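4.2 Six sheets and where they ended up

I should say up front that I didn't expect the layout part of this study to take up so much room. The plan was to get through it in a page, then move on to the naming task, which I thought was the fun one. But I kept going back to the tables. You put six colored sheets on a piece of wood and it looks like there's nothing to say about it, and then you try to write down exactly how they lie and you're still at it half an hour later.

The layout I'll use to explain the scheme is the one in Figure 1. Two rows, three sheets to a row, on a striped butcher-block top. I like it as a starter because it's almost a grid, and the places where it stops being a grid are easy to talk about. Red, black and dark green make up the upper row. The lower row has a salmon pink, a navy blue and a second black that I'd call charcoal if you pushed me. (I did get pushed. More on that below.)
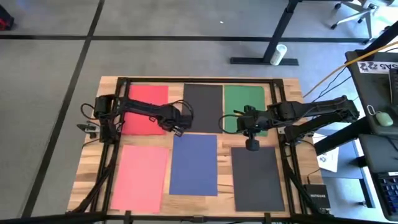
Figure 1. The six-sheet layout, two rows of three.

By the Tang Layout Group, Warkalska Institute, Flernwood
Working paper 2040, revised January

The first thing I code is rows. A sheet belongs to a row if most of it sits level with its neighbors, and I don't care if the edges line up. That sounds loose, and it is, but the strict version I tried first was a disaster. With the strict version a single crooked sheet could knock a whole row out of the count, and I ended up with layouts that any six-year-old would call two rows of three and that my own coding sheet called "scattered." So I threw it out and went with the loose one.

Next comes tilt. I only write down a tilt when I can see it without laying a ruler on anything. In the Figure 1 layout the salmon-pink sheet gets a tilt mark, a small one. It also sits with its lower edge close to the near rail, and I code that separately, as "near edge crowded." I went back and forth on whether tilt and crowding were really one thing. My feeling now is that they should stay apart, even though I often write both marks on the same line, because a sheet can be perfectly straight and still be jammed up against something.

Then gaps, and gaps are where I spent most of my time. I'd started out thinking of a layout as a set of sheets, and by the end I was thinking of it much more as a set of strips of bare wood. Take the navy sheet. There's a wide gap on either side of it, but its top edge comes up just below the black sheet over it. So it reads as belonging with that black sheet, sort of — a column inside a row. And the dark green is nearly touching the same black sheet from the side. If you only looked at gaps and forgot about rows and columns altogether, you'd put the upper black, the green and the navy together as one cluster and leave the red and the pink for another day. I find that reading pretty convincing, and it has nothing to do with the grid I'd have described to you if you asked me over the phone.

I use three gap codes: touching, close, and open. There was a fourth one for a while, "overlapping," and I've kept it in the appendix, but it doesn't do much work in this section. The line between close and open is a judgment call. What I do is ask whether another sheet's corner could slide in there without bumping anything. If I have to think about it for more than a second, it's close. You could do this with a tape measure, of course, and I'd be happy to see somebody try, but I was after the kind of distance people talk about when they talk about a table, and people don't talk in fractions of an inch when they're asking you to scoot the green one over.

4.2.1 The trouble with two blacks

OK, so, color. I said the set has two blacks in it, and that one of them is more of a charcoal. Having a near-double in the set was a choice, and I'd make it again, but it made the notes a mess for a while!

The pilot had 17 people describing layouts in their own words, in writing, with no list of color names to pick from. Between them they handed in 60 descriptions. The word "black" is all over those pages, and at least half the time you can't tell which black is meant unless there's a place word next to it: the top black, the black by the green, the black in the corner. And that's just what people did, without being told to. They'd start out with color alone, hit the second black, stop, and go back to squeeze in a place word above the first one. You can see the little arrows and carets on the paper. I love those pages.

A few people solved it the other way and promoted one of the blacks to gray. Which one they promoted depended a lot on where they were sitting. This bugged me, so I spent an afternoon just moving my chair. From over the table, looking more or less straight down, the pair looked to me like one true black and one that's a bit off. Sit down low at the long side and both of them lighten up, and I'd happily have called the two of them dark gray. I did not change the lights. I only changed chairs. My advice to anyone repeating this is to fix the seat before you fix the color names, and write the seat height on every page, in ink, before you hand it out.

The reds have a similar problem, only milder. From above I'd say bright red and salmon pink and not lose any sleep over it. From low down I start to waver, and the pair turns into "the red one and the paler red one." Six people in the pilot used some version of that. Blue and green gave no one any trouble from any seat, except for one writer who called the green "bottle" all the way through without ever adding the word green. I coded it as green.

4.2.2 Low view, high view

All of that got me wondering how much of the layout itself, and not just the color, holds up when you sit down. Rows hold up fine. You lose some of the depth between them, and the far row shrinks to a set of strips, but I've never had a case where someone sitting down counted the wrong number of rows. Gaps are a different story. The gaps running side to side stay readable. The gaps running front to back close up almost completely, and a pair I'd coded as close from above gets written down as touching, or even overlapping, by someone in a low chair.

Size goes strange too. Whichever sheet is in the middle of the near row takes over. It gets called "the big one" again and again, and people will describe the other five by how they sit around it, like side dishes. Figure 2 gives the low view, with the blue in the near middle.

What the low seat is really good for is lift. From straight above, a sheet that doesn't lie flat is very hard to catch, and I'd been marking nearly everything "flat" for weeks before I thought to check. Get your eyes down near the wood and you find humps and raised corners right away. In the Figure 2 layout the red sheet has its middle humped up, and the dark gray behind the blue has its left corner slightly raised, while the blue lies flat on the table. I'd have missed both of those from my usual spot, and I'm a little embarrassed about how many early pages I had to redo. 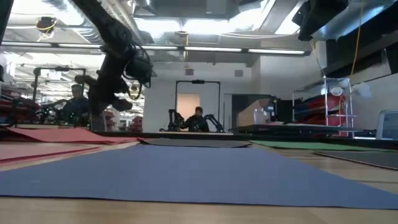 Once I had lift as a code, I needed to decide how much of it to keep. A corner counts as lifted if there's a change in the outline I can point to. A hump counts if it's in the middle of the sheet or close to it. Waves along an edge I leave out completely, and I know that's going to annoy some readers. I just couldn't get two passes through the same pages to agree on them, and a code that won't agree with itself a week later isn't much use to me or to you.

Agreement on the other codes was decent. I did a second pass on everything after a break, with my first set of marks in a drawer where I couldn't peek at them. Rows came out the same every time. Tilt was nearly as good. Gap codes were the shakiest of the ones I kept, and almost every flip was between close and open, hardly ever between close and touching. All in all I changed 71 marks between the first pass and the second. Lift was the pleasant surprise, as long as the view was low. From a high view I'd skip it and leave the box blank, and please leave it blank and don't write "flat," because those two mean very different things when you come to add things up.

One more wrinkle, and it's about which sheet people start with. In the pilot I'd assumed they would read a table the way they read a page, upper left first. Some did. Plenty of them began in the middle of the near row, though, and worked outward, and a handful started from whatever was brightest. I've kept the starting sheet as its own column in the Nellov tables, which are the long ones at the back, and I don't do anything with it in this section. If you want to play with it, the column is labeled "first named," and a dash means the writer drew a sketch and never named anything.

The sketches, by the way, are coded with the same scheme, with one exception. I don't code color from them, even if the person had colored pencils handy, and I don't code lift. Rows, tilt and gaps are all fair game. Tilt in particular comes through very strongly in sketches — people draw a crooked sheet far more crooked than it is — so a mark for small tilt and a mark for large tilt get folded into one before I compare drawings with written pages.

The naming task in 4.3 uses the same six sheets and the same two seats. I've carried over the row and gap codes as they stand, and the lift code for the low seat only.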